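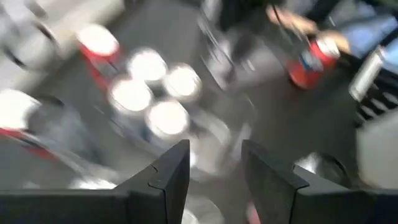
I've fallen hard for long train trips, and the October run from Flovbridge up to Irkach is my new favourite! Almost 20 hours in a window seat, 379 pages of a fat paperback, and hills the colour of toast the whole way. Food is half the fun (the buffet shuts early, so pack your own). Four cans standing together like that, lids up, would see me through to breakfast, plus a loaf and a good hunk of cheese.

Get off at Brurndale if the timetable lets you. The station clock is gorgeous, and the bakery across the road does a plum slice I'm still thinking about. I bought 2 and should've bought more. Next trip I want the sleeper, top bunk, on the left side for the river.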